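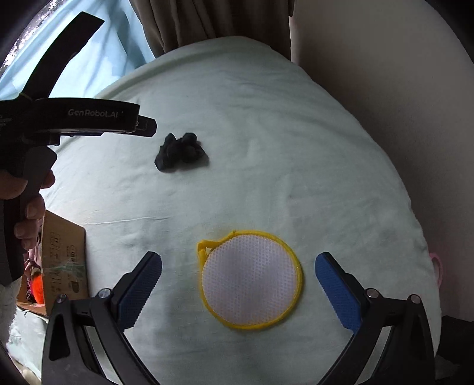
From: Tuulikki Lindqvist
To: gripper-upkeep list
Subject: Re: pads on the hand-held pairs, how often?

Reece Mapplebeck wrote:

> We run two pairs at Sturkby, all soft goods on a bed, and I'm
> writing up a care sheet so the evening people do the same as
> the day people. What I have so far: wipe the blue pads with
> Dresodent every 16 grabs, swap them at the end of the week, and
> put a drop of oil on each of the pivot pins every morning. Naylor
> told me the oil keeps the opening width from drifting. He also
> says to re-zero only when the numbers look off.
>
> Does anyone see a problem with this before I print it?
>
> Reece

Reece,

I see a few, and I'd hold off on printing.

Start with the oil. I don't buy it. You are working over cloth all day, and any oil that creeps out of a pivot is going to end up on a pad or on the sheet. We tried it at Brollum for most of March and all I got was lint stuck to the linkages and a gray ring around every pin. If the opening width drifts, check for play first. Hold the body still, wiggle one finger side to side, then the other. If one side moves more than its partner, that is your drift and oil won't take it out. I'd like to hear what Naylor measured before and after, because I have asked him twice now and got a story both times.

Wiping every 16 grabs, where does that come from? We went by look and feel. Fuzzy things load up the fine rows on the pads fast, and smooth mesh hardly leaves anything. One number for both makes no sense to me. We used a dry nylon brush along the rows, never across, and kept Dresodent for pads that had something sticky on them. I also wouldn't put it on the pads at all until you have tried it on a scrap one and left it overnight. The label says nothing I can find about rubbery stuff.

Weekly swaps – maybe. Our last set went 131 sessions and the only pad I pulled early had come loose at the corner. Look at the edges and the backing. I'd also swap left and right together, or you'll be chasing a lopsided grip and blaming the pins for it.

Re-zero "when the numbers look off" is the one I'd fight you on. Off to whom? The evening people will never see it. What we do, and it takes 5 minutes:

Open both fingers all the way, write down the reading.
Close on nothing, write down the reading.
Close on the gauge block, same.
Do it 6 times on each gripper and look at the spread.

If the closed reading wanders, stop and find out why before you zero anything. Zeroing over a loose finger just hides it. Keep a separate page for each gripper too, even when they work as a pair. Ours were never the same and I doubt yours are.

One thing your sheet leaves out is thin stuff. Narrow bindings and loops can slip between the pads near the tips if the fingers don't meet square. Close them slowly against a light and look for a gap. If you see one, no amount of wiping is going to help.

I could be wrong on Dresodent, somebody here may have used it for longer. But I'd want to see a log, not an opinion. Send me your readings after Saturday if you get any and I'll put them next to ours.

Tuulikki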